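Wareneingang papiergestützt erfassen: Eingangsstempel, Belegnummer, Ablage

Stand: 21. Oktober 2025

Diese Anleitung gilt für kleine Lager und Werkstätten, die Lieferscheine auf Papier erhalten und erst später in die Buchhaltung übertragen. Vorausgesetzt werden ein Eingangsstempel mit Datumsband, ein Paginierstempel mit mindestens vierstelligem Zählwerk, ein Stempelkissen und ein Eingangsbuch. Eine Software ist für die ersten Schritte nicht nötig.

1. Vorbereitung des Arbeitsplatzes

Lieferscheine, Stempel und Eingangsbuch liegen in Griffweite. Das Datumsband wird einmal pro Arbeitstag eingestellt und mit einem Probeabdruck auf Schmierpapier geprüft. Das Zählwerk muss auf der Nummer stehen, die auf den letzten Eintrag im Eingangsbuch folgt. Endet das Buch mit 1.382, ist 1.383 einzustellen. Bei Abweichungen wird zuerst die Lücke geklärt und dann weitergestempelt.

Stempelfarbe und Kissen müssen zueinander passen. Farben auf Ölbasis sind für Metallstempel vorgesehen und greifen Gummi- und Polymerplatten auf Dauer an. Für Textplatten aus Gummi wird Farbe auf Wasserbasis verwendet.

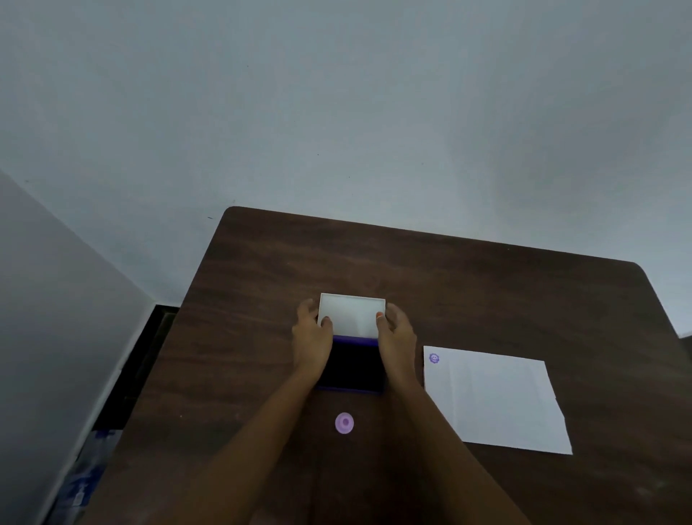 Nachgetränkt wird sparsam. Wenige Tropfen werden gleichmäßig auf der Fläche verteilt und ziehen einige Minuten ein. Ein übersättigtes Kissen füllt die Innenräume von Ziffern wie 6, 8 und 9, und der Abdruck wird unleserlich. Nach Gebrauch wird der Deckel sofort geschlossen.

2. Lieferschein prüfen

Vor dem Stempeln wird der Lieferschein mit der Ware verglichen. Zu prüfen sind Lieferant, Bestellnummer, Artikel, Menge und äußerer Zustand der Verpackung. Teilmengen werden handschriftlich neben der Position vermerkt, mit Kürzel. Korrekturen mit Deckweiß sind unzulässig — falsche Angaben werden einfach durchgestrichen und bleiben lesbar.

3. Stempeln

Der Eingangsstempel kommt in die rechte obere Ecke des Lieferscheins. Ist dort kein Platz, wird die nächste freie Fläche am rechten Rand benutzt. Die Belegnummer steht direkt darunter. Mehrseitige Lieferscheine erhalten auf allen Seiten dieselbe Nummer; das Zählwerk ist dafür auf Wiederholung zu stellen. Danach unbedingt zurückschalten.

Thermopapier nimmt Stempelfarbe schlecht an. Solche Belege werden kopiert, die Kopie wird gestempelt und das Original dahintergeheftet.

4. Kleinteile und Muster

Kleinteile ohne eigene Verpackungsnummer sind die häufigste Fehlerquelle. Sie werden sofort nach der Prüfung in ein Behältnis gelegt, das die Belegnummer trägt. Lose Teile auf der Arbeitsfläche gelten als nicht erfasst.

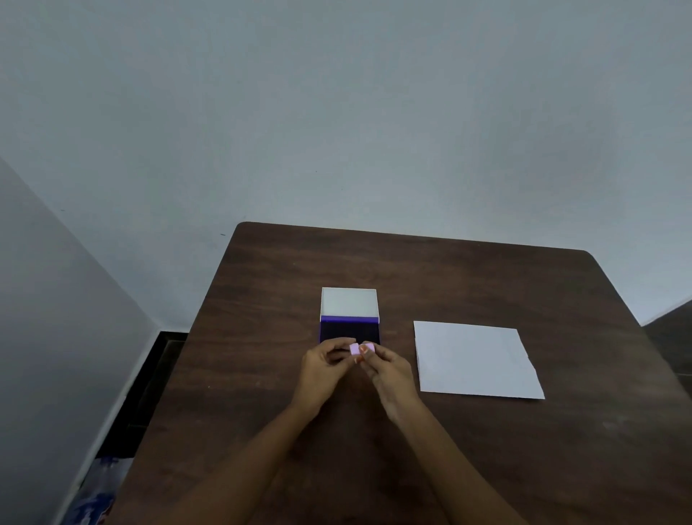 Muster ohne Berechnung erhalten ebenfalls eine Belegnummer, im Eingangsbuch jedoch zusätzlich den Vermerk M. Im Lager Cekasbridge führt Lucimara Batista dafür eine eigene Spalte, was die Auswertung am Quartalsende vereinfacht. Für Betriebe mit geringem Musteraufkommen reicht der Vermerk.

5. Eintrag ins Eingangsbuch

Pro Beleg wird eine Zeile geführt, in dieser Reihenfolge:

Belegnummer
Eingangsdatum
Lieferant (Kurzname)
Bestellnummer
Bemerkung
Kürzel

Beispielzeile:
1.865 / 12. Juni / Veltura / Teillieferung, 3 von 4 Kartons / SDG

In der Beispielzeile fehlt die Bestellnummer. Solche Einträge sind vorläufig und werden am selben Tag ergänzt. Leerzeilen sind nicht erlaubt. Irrtümlich vergebene Nummern werden mit dem Vermerk »ungültig« eingetragen und nicht erneut verwendet.

6. Ablage

Abgelegt wird nach Belegnummer, nicht nach Lieferant. Die Suche nach Lieferant erfolgt über das Eingangsbuch. Vor der Übergabe an die Buchhaltung prüft eine zweite Person die Nummernfolge — Zahlendreher fallen dabei meist sofort auf. Fehlende Belege werden auf einem Deckblatt notiert.

Text: Siebe De Graaf
Durchsicht: Wenjie Kong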